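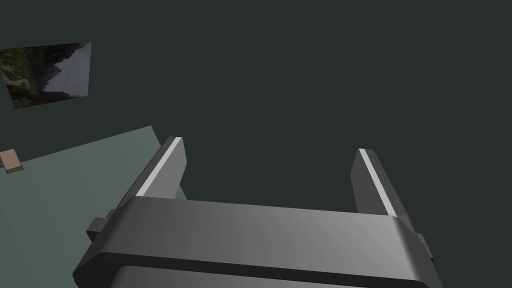

Chapter 9
Why Prices Stay Put

Most of us learn early on that prices go up when a thing is scarce and down when it is plentiful, and you spent a good part of Chapter 6 drawing the curves that show it. So it may come as a small surprise (it certainly did to me, as a student!) to walk into a neighborhood bakery and find that a loaf costs just what it did last January, even though flour, rent and wages have all moved since then.

Consider Şükran Kaplan, who runs a lunch counter in the town of Tultthorpe. Her menu has 52 items on it, and changing the prices means printing new menus, repainting the board by the door and, worst of all in her view, explaining herself to the regulars. When the price of cooking oil climbs a little, she grumbles and absorbs it. When it climbs a lot, and stays there, she finally calls the printer.

Economists call the expense of changing a price a menu cost, and they use the name even for businesses that have no menus at all. In this chapter we will look at 3 questions. How large must a menu cost be before a seller decides to wait? What happens to output and jobs when many sellers wait at once? And why do some prices, such as gasoline, hardly seem to sit still for an afternoon?

Key terms: menu cost, sticky price, nominal rigidity, markup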